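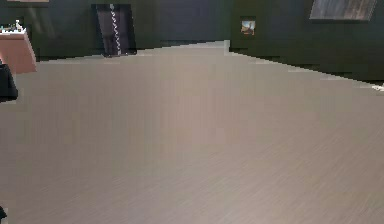

4.2 开放日演示与现场观察

十一月的开放日是本研究第一次把仿真导航系统完整地摆到公众面前,说起来,准备的过程比我们预想的要费事得多。平日在Stemura实验室里,Vendix平台都在后台成批运行,画面只有在排查错误时才会打开;要让第一次见到它的人坐下来看得懂,就得把许多习以为常的东西重新整理一遍。导航智能体Nemby的策略网络与第三节所述完全相同,没有为演示另行训练,改动都在界面一侧:指令改用大字显示,智能体的第一视角画面放在左边,右边是俯视轨迹,参观者随时可以按键暂停,慢慢地看。

演示采用名为Urrutia的住宅场景。之所以选它,一方面是因为它没有出现在训练集中,另一方面也有些私心:组里的人都喜欢这套房子,浅色的地面、深色的墙,墙上还挂着画,参观者多半一看就觉得亲切。每一轮由参观者从清单里挑一个目标物,Nemby从随机位置出发,步数上限设为2000,超过即判为未完成。讲解工作主要由Damilola Adeleke承担,每场20分钟,前半段讲任务设定,后半段留给参观者自己操作。

当天登记的参观者共461人,其中有中小学生,有带着孩子来的家长,也有几位从事养老服务的同行。我们原以为大家最关心的会是成功率,结果被问得最多的却是“它现在看到了什么”。有位老先生在屏幕前坐了很久,一遍遍地回放智能体转身的那几步,还很认真地替它出主意,说应该先看一眼走廊再决定往哪边走。这个建议与我们在消融实验中得到的观察颇为接近(见5.1节),后来也写进了下一版的改进清单,在此要向他道一声谢。

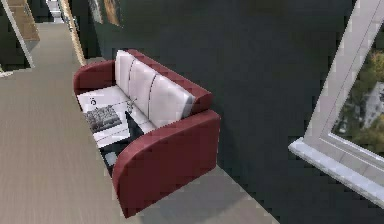
图2 Urrutia场景的渲染画面:暗红色沙发与白色坐垫,坐垫上有一本翻开的杂志或目录,右侧为白框窗户。

从交互记录来看,参观者挑选的目标物明显偏向大件家具,沙发尤其受欢迎。摆在家具上的小物件虽然也列在清单里,选的人却不多,讲解员提醒之后才略有增加。这种偏好与离线评测中均匀抽样的设定差别很大,因此本节只作定性讨论,不把现场结果并入表3。作为对照,离线评测共包含3253个回合,目标类别经过平衡,起点也按房间分层抽取。

另有一点值得记下。约三分之一的暂停操作发生在智能体贴近墙面的时候,此时第一视角里几乎只剩下一片深色,参观者容易以为程序卡住了。其实在离线运行中,类似的片段并不少见,只是我们从前看的都是汇总数字,很少留意一个旁观者在那几秒钟里会有怎样的感受。下午的场次里,Adeleke在界面底部加了一行状态文字,写明“正在转向”或“正在前进”,询问“是不是死机了”的人便少了许多。改动虽小,我们还是把它保留在随论文发布的代码中,也建议打算举办类似活动的同行一开始就备好。

活动结束之后,我们请参观者自愿留下书面问题。这些问题大多朴实而具体,有几条连我们自己也讨论了好一阵子。下面摘录一条,措辞略有整理。

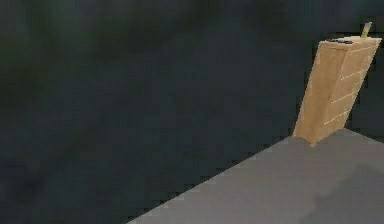 在仿真房间里学会找东西的智能体,搬到真实的家里还能用吗?

目前还不能直接使用。真实住宅的光照、地面摩擦和传感器噪声都与仿真环境有差距,需要先用实地采集的数据作适配,再在有人看护的条件下逐步测试;本文的全部结果只在仿真环境中得到验证。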